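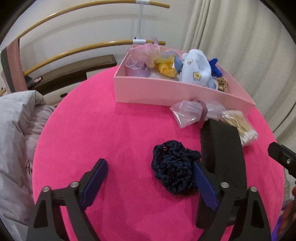 Struan Cowie asked by email whether a talk about hair ties really needs 7 minutes, and could we not just say "put them in a box" and go for tea. Fair. But no. Struan has short hair.

OK. Start. Say hello, say thank you to Isla Farquharson for the room. Mention fire door. Mics off at the back please.

Opening bit: who has lost a hair tie this week. Hands up. Who has bought more becuase of it. Same hands. Laugh here (hopefully).

Talk is called Small Soft Things. Scrunchies, ribbons, odd socks, cotton swabs, all the stuff that lives on top of a dressing table and slides off it. No drawers in this talk, drawers are January.

Point one, the box. Shallow. No lid. A lid is where it all goes wrong, you put one thing on the lid, then another, then you can't be bothered lifting it. Cardboard is fine, pale pink one on the slide did the job. Don't buy the Fosico trays before you've tried cardboard for a month. If you go deep you get layers and the bottom layer is dead to you.

Tall sides = digging. Low sides = you can see the blue one from the bed.

Point two, what goes in. Soft only. Scrunchies, ribbon flowers, hair rosettes, a sock that's waiting for its other half. (Sock question always comes up. Yes socks can go in. Give it till the end of the month then it's a duster.) Nothing with a point, nothing with a cap that leaks.

Stand things up where they'll stand. Cloth bits can lean on the wall of the box. Chunky crochet ones go in last, on top, they squash everything else and catch on clips.

Pause. Water.

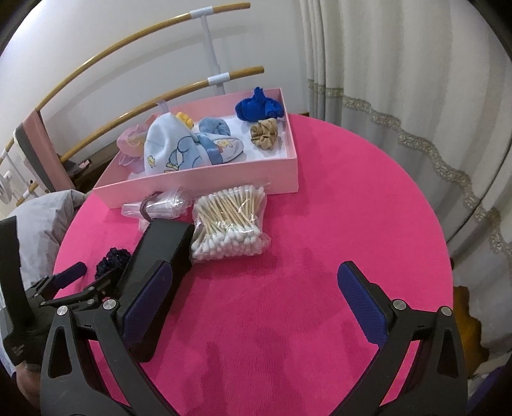 Point three, the stuff that does NOT go in. Swabs stay in their bag, bag stays in front of the box. Hard cases out front as well, lying down. I used to put swabs in a mug, looked lovely, dust on every single one. Bag is ugly, bag wins. Hair tie round the neck of a clear bag if it won't stay shut, that's one less hair tie to store, ha.

Small clear bags: keep 2, bin the rest. People hoard them. I hoard them.

Point four, the cloth underneath. Towelly or ribbed, anything with a bit of grip. Shiny tablecloth and the box goes for a walk every time you reach over. Bright colour helps too, dark navy scrunchie on hot pink you find straight away, dark navy on dark wood you're patting about at half six in the morning. Wash it with the towels. Round table, let the cloth hang over the edge, don't tuck.

If running late SKIP the Rutherford story. If not: Rutherford flat, bathroom shelf, 600 quid of nice fittings from Mirketti and every hair tie in the place was round the door handle. Don't name the client!! Door handle is a perfectly good place for one. Just the one.

Point five, the reset. End of the evening, everything off the cloth that isn't box, bag or case. Shake cloth. Back down. Don't fold the scrunchies, life is short, drop them in. Thick plush ones in the middle, thin sheer ones at the ends were they dont get flattened.

Sheer ones snag on rings. Say this, got asked twice last time.

Questions. Likely ones: elastic going slack (bin it), velvet (brush, dont wash hot), kids' ones with cartoon prints (same box, they like seeing them). Satin next to crochet is OK if the satin's on top.

Handout is the Ultiveo sheet, page one only, page two is for the drawers talk. Pile by the door. Tea in room 653, Struan can go first.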